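# The long way round to a comfortable chair

2020-12-03

I have been looking for an armchair since May. I know how that sounds. There are people who buy a whole house in that time, with drains and everything, and I can't find somewhere to sit in the evening with a book.

It started when the old one went. It had come with me through four flats and one very damp cottage in Brutton, and by the end the seat had sunk so low that getting out of it meant rolling on to one knee first, like somebody proposing. I loved it, but my back didn't, and after a spring of working from it with a laptop on a tea tray my back won the argument. Two strong lads from the council came and took it away, and I stood at the window and felt like a monster.

Right, I thought, I'll just get another one. Ha!

The first thing I found out is that chairs have turned into something you buy from a photograph. In May every shop was shut anyway, so I sat on the floor (fitting, really) and scrolled through page after page of them, all shot in the same enormous white room next to the same fig tree. You can't tell a thing. A chair that looks like a throne arrives and would suit a large cat. One I nearly ordered had a seat depth of 42 centimetres, which I thought sounded fine until I measured it out on the carpet with masking tape and tried to perch inside it. I'd strongly recommend the masking tape, by the way. Do the whole outline, back legs and all, and leave it down for a few days. If you keep walking through the corner of your imaginary chair on the way to the kettle, you will be walking into the real one too, and it'll hurt.

Then there's the sitting itself, and here I became a bit of a bore. I started paying attention to how I sit, and I sit terribly. I have one leg under me, usually, and I lean to the left because that's where the lamp is. The nice upright chairs my mother would approve of, the ones with wings and little turned feet, are made for people who put both feet on the floor and stay there. I lasted eleven minutes in one at a friend's house before I was sideways with my legs over the arm. So the arms matter! They need to be low enough to hang your knees over and padded enough that you don't get a ridge across the back of your thighs, and there isn't a website in the land that tells you that. 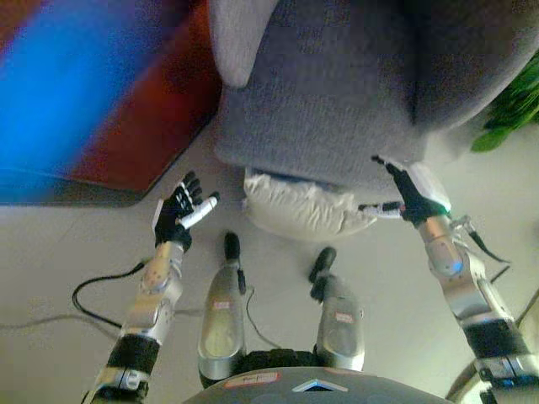
By July, when the shops had opened again, I had a list. Low arms. A back high enough to lean my head on. Firm in the seat, because soft is lovely for a month and then you're back to proposing. And a cover that would forgive me for tea.

I took the list to Stengate, which is a street of furniture places on the far side of town that I had driven past for years without once going in. If you've got anything like it near you, go. Half of them are the big bright kind with sofas in rows, but squeezed in between there are a couple of proper upholsterers, with rolls of cloth stacked to the ceiling and a smell of glue and dust and toast. You queue outside in your mask, they wave you in one at a time, and then you get to sit in everything. I sat in everything. I took a book with me and read a chapter in each, and I didn't care who saw.

What I learnt on Stengate, mostly, is that I know nothing about cloth. I'd always thought of it as colour, and you pick the one you like. But the woman in the second shop put four squares in front of me and told me to shut my eyes and rub them, and the one I'd have picked by eye felt like a doormat. She also explained rub counts to me at great length, and I nodded along and have kept hold of very little of it, except that higher is tougher and that children and dogs both count as heavy use.

Grey is what everybody buys now, she said. Grey, grey, grey, and then a yellow cushion. I felt very seen, as I had come in wanting grey with a yellow cushion.

My head was turned for a while by Kustetti, a small firm who make a rather handsome low chair in boiled wool, the sort of thing you imagine in a cabin with snow outside. They'll post you samples. I had so many samples that I sewed some of them into a pot holder. The wool is gorgeous to touch and it keeps the heat in on a cold night, but it does collect every crumb and hair in the house, and I know myself. I eat toast sitting down.

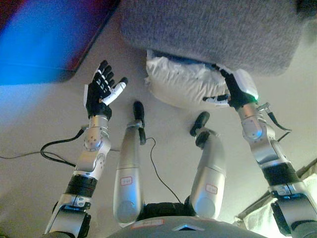
I should say something about throws, because throws are how most of us get away with the chair we've already got. My sister-in-law's entire sitting room is throws. There's furniture under there somewhere, I assume. A good heavy one will hide a worn arm and a bad colour, and it'll go in the wash, which your chair won't. The best I've ever owned is a Yupanqui blanket, woven in thick stripes, bought in a fit of madness for £116 and regretted for exactly as long as it took me to get it round my shoulders. It has been on every chair since. It's been on picnics and it's been on the dog. It still looks better than I do.

What throws can't fix is a seat. If the webbing has gone you can heap on all the blankets you like and you'll still feel the bar across the front. But webbing can be replaced! I had no idea. One of the Stengate upholsterers turned a chair over to show me, and it's just a lattice of straps, pulled tight and tacked down, and when it gives up you take it off and put new on. An afternoon's work, he said, if you've got the right stretcher and don't mind swearing.

I thought of my poor old chair going off in the council lorry and had to go and stand outside for a bit.

So that changed the search. I stopped looking at new ones and started looking at tired ones, at house clearances and in the back of charity shops, and I've become that person who tips up other people's furniture. Press down hard on the seat with both hands and listen. A creak is all right, and often it's just a joint that wants glue. A twang is a spring. If the whole thing rocks, hold the back and one front leg and try to twist it gently, and you'll feel whether it's the frame that's loose or only a short foot. Smell it as well. Put your nose right down the side of the cushion, and if you get smoke or damp, walk away however pretty it is. You won't get that out.

I've found one, I think. It's in a shop back in Brutton of all places, a great square solid thing with low arms and a head-height back, covered at the moment in a brown velour that looks like an otter. The man wants £60 for it. The quote for doing it up properly, new webbing and new filling and a decent hard-wearing cloth, came to £310, and I did gulp. You can buy a new chair for that. I have a page of them saved, all standing next to their fig tree.

But I sat in the otter for a good long while with one leg under me, leaning to the left, and I read most of a chapter and forgot I was in a shop. I've asked him to keep it for me until after Christmas. The masking tape is back down on the carpet, and so far I've only tripped over it once.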